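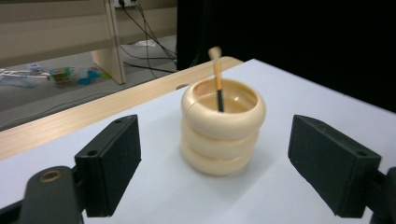
Finger pads either side of the ring stack, brush standing in the top ring. Left bushing is the brass-colored one.

Forum: Grippers and End Effectors
Thread: Hand-held gripper, one finger lagging, pads not closing square

dalen_bench
Looking for opinions before I take this apart again. It's a hand-held gripper with two fingers and flat black pads, Flalter linkage kit, printed body. We use it for pick and place on small stuff, mostly stacked rings and brushes. The photo is from the bench.

The left finger has started to lag the right one on closing. You squeeze, the right pad moves, then the left one catches up. On a ring stack that means the right pad touches first and pushes the whole thing sideways before the left pad gets there. With a brush standing in the rings it tips.

Done so far:
Cleaned both fingers with a dry brush and a rag.
Checked the pad screws. Both were snug.
Swapped the return spring for the spare. No change.

It has done 753 logged cycles since the last rebuild. I don't think that's a lot.

sudamness
Play in the bushing. With the trigger released, hold the body still and rock the left finger toward and away from you. If it clicks, that's your answer. Then do the right one and compare.

kettle_lid
I'd look at the pads first. They're both angled in toward the rings in your picture. If one is seated crooked on the finger it will touch early and feel like lag.

sudamness
Crooked pads would give you a bad contact. They wouldn't make a finger start moving late. He said the right one moves and the left one waits.

kettle_lid
He said that's how it feels on a ring stack. Has he tried it with nothing between the fingers?

dalen_bench
Just tried it with nothing between them. Still lags, but less. I also rocked both fingers like sudamness said. Left one clicks, right one doesn't.

sudamness
Bushing or pin, then. Pull the pin and look at it. If it's polished in one spot and dull everywhere else, replace both. A new bushing on a worn pin will be loose again in a month.

asar_tools
I look after a few of these. Order of work I use:

1. Mark both fingers L and R with paint pen before anything comes off. They look the same but they wear differently.
2. Take the pads off and bag the screws.
3. Push the pin out from the trigger side. Don't hammer it. If it won't move by hand with a punch, there's a burr. Find it.
4. Press the old bushing out in a vise with a socket behind it.
5. Clean the bore. No grease in the bore.
6. Press the new one in square, flush on both faces.
7. One drop of light oil on the pin, wipe it, reassemble.
8. Pads last. Leave the screws loose, close the fingers on a flat bar, then tighten.

Step 8 takes care of what kettle_lid is talking about.

rowhouse9
Skip the oil. On a printed body it creeps into the layers and picks up dust. I run mine dry.

asar_tools
Dry is fine on a plastic bushing. On metal I've had them squeal and then gall. One drop, wiped off.

rowhouse9
Mine have been dry since September and no squeal. We'll have to disagree.

kettle_lid
Also please use the flat bar for step 8. I see people square the pads by closing them on whatever part they pick up all day. A ring is curved. The pads will settle at any angle you like on that.

dalen_bench
Guilty, I set mine on the rings last time.

Pin is out. There's a shiny band on the left half and I can catch it with a fingernail. Bushing bore looks oval when I hold it to the light. Ordered two of each.

sudamness
Good. While it's apart, check the hole in the link for the same thing. If that one's oval too you'll still have some lag and you'll blame the new parts.

dalen_bench
Update. Parts came. Link hole was round, so I left it. The new bushing went in crooked on the first try and I had to press it out and start over. Second time I put a washer on each side and it went in straight. Pads squared on a piece of flat bar. I used the one drop of oil, sorry rowhouse9.

Both fingers start together now. I ran 65 closes on the ring stack with the brush in it. It tipped 2 times, both when I came in off center.

asar_tools
Check the pin again at 400 cycles. If it has a band already, the bore isn't square and it will eat the next one too.

rowhouse9
And check for dust while you're in there.

dalen_bench
Will do both. Wrote 400 on a piece of tape and stuck it on the handle.

kettle_lid
What torque did you use on the pad screws? Mine strip if I look at them wrong.

dalen_bench
Didn't measure. Short driver, two fingers, stopped when it stopped.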